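House rules for cube stacking, two-armed cell
Written by Iraís Villaseñor for Norari. Revised 27 December 2025.

Yes, there are rules for toy blocks. Read them before you touch the stop button, which you should also know how to find.
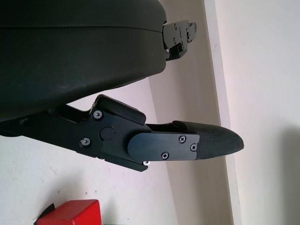
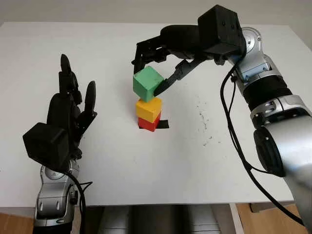
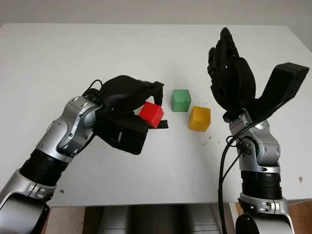
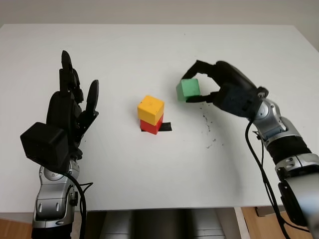
1. Tape the placement spot first. Once it's down, leave it alone until the batch is done.
2. Red at the bottom, then yellow, then green. Feelings about colour go to Leopoldo Quezada.
3. Check every fingertip screw after 28 runs – by hand, with a driver, not by squinting.
4. Keep cables slack enough for a full wrist turn.
5. Stay behind the line while the arms have power.
6. Log dropped cubes too. We have 63 on file and the roof is still on.

Spare tape is in drawer 11.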